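What Is a Fantasy Map For?

Open a fantasy book. Quite often - before chapter one even - there's a map. Mountains, a wiggly river, maybe a sea monster in the corner. Why?

Easy. The writer made up a whole world and you've never been there. A map stops you getting lost.

Take The Salt Road to Poda, by Fasil Moges. Two cities, Poda and Clurkura. A big swamp in between. The heroes have to walk it, 18 days, and when you look at the map you go oh no. All that swamp! So the map tells a bit of the story too.

Some writers draw the map first. Then they look at it and ask questions. Who lives on that island? Why does the road stop their? Other writers do it last, to check nobody crosses the same river twice by mistake.

Want to make one? Get paper. Drop a handful of dry rice on it and draw round the edge. Thats your coastline. Rivers next - they start up high and run down to the sea. Then names. Say them out loud, silly ones are fine.
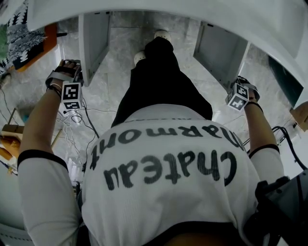 Last bit, the scale. Pick how far one thumb is on your map. A day's walk is good. Now you know how long your hero needs to get home, and how many sandwiches to pack.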